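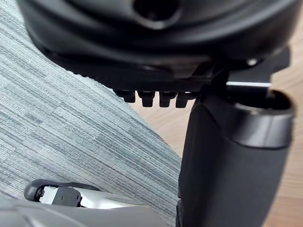

Sitzung 4: Fanforen und das Begrüßungsthema

Hallo zusammen, hier meine Notizen zum Montag, wieder etwas ausführlicher als die Folien. Wer gefehlt hat, kommt damit hoffentlich durch!

Letztes Mal ging es um Animeserien im Nachtprogramm, jetzt schauen wir auf die Leute, die danach ins Forum gegangen sind. Mein Material stammt aus dem Brarnholm-Board, einem Fanforum zur Serie Segura. Ich habe mir den Vorstellungsthread komplett durchgelesen (184 Beiträge, ja, an einem Wochenende) und dabei ist mir einiges aufgefallen.

Fast alle fangen mit dem Nickname an und sagen dann, wann und wo sie die erste Folge gesehen haben. Das klingt banal, ist aber eine Art Ausweis — wer noch die alte Ausstrahlung kennt, bekommt sofort Antworten. 40 Beiträge bestehen nur aus einem Willkommensgruß, manchmal mit einer Rückfrage nach der Lieblingsfigur. Die solltet ihr nicht überlesen, denn an ihnen sieht man, wer im Board die Gastgeberrolle übernimmt.

Begriffe für heute

Lurker: liest mit, schreibt nicht. Im Thread outen sich 9 Leute als langjährige Lurker, teils richtig verlegen.
Vollzitat: der ganze Vorbeitrag wird wiederholt. Nervt beim Lesen, hilft uns aber, wenn das Original gelöscht ist.
Offtopic: in Brarnholm erlaubt, bei Sitstead (das Schwesterforum, kommt in Sitzung 5) streng moderiert.

Bis nächste Woche

Bitte den Text zu Fullier lesen, Abschnitt 2 reicht. Dazu schreibt ihr 300 Wörter über einen Begrüßungsthread eurer Wahl — gern auch zu Spielen oder Mangas. Nicknames bitte anonymisieren! Abgabe wie immer im Kursordner, bis 18 Uhr am Vorabend.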